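Ollow hand-held gripper kit, built and used in a shared workshop

I've wanted a pair of these since our robot arm started working properly and we ran out of things to teach it. The Ollow kit gives you two hand-held grippers, left and right, that you squeeze yourself while the tracking software follows the marker cubes on the sides. You do the job with your own hands, and later the arm has a go at it. I love this thing!

The build took us 2 evenings at Prusano, the workshop where I rent a shelf, and most of that was printing. There are 14 printed parts per hand and 16 screws, all one size (thank you, Ollow). The manual is short and the drawings are good, apart from the page on the finger pads, where left and right look identical. I put one on backwards and had to pull the whole jaw apart again. Go slowly there.

The cubes want flat faces. My first set had a bubble under one sticker and the tracking jumped every time I turned my wrist — reprinted it on matte paper, and it's been steady ever since.

In use they're lighter than I expected. The jaw has a nice soft return, and picking up a pen feels natural after a few minutes. Thick gloves don't work with the trigger loop, and small hands may want the shorter one, which you have to print separately.

The part I like most is how fast other people get it. Hand someone a gripper and they're pinching at things before you've finished explaining. We now run practice rounds with several people at once, and the desks are never quite clear of cables. 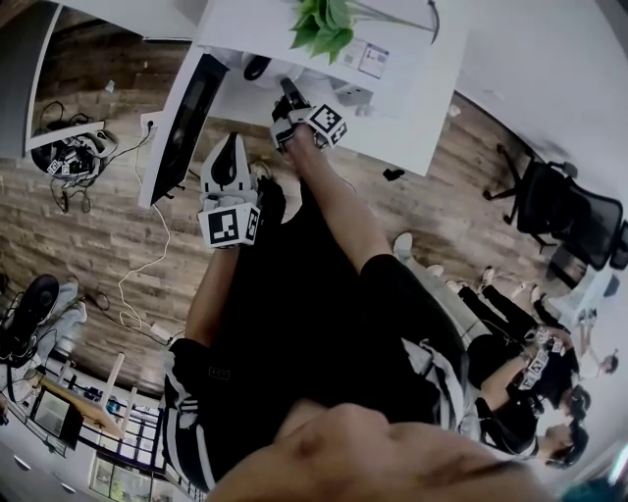
Negash wrote in after my first notes on the kit to say the stock trigger spring is too stiff for long sessions, and that the softer one from Fultolness drops straight in with no filing. I've ordered two. My forearms agree with Negash after an hour or so of folding towels!

Still to do: a proper wall hook for each hand, and a second set of finger pads in something grippier for glass jars.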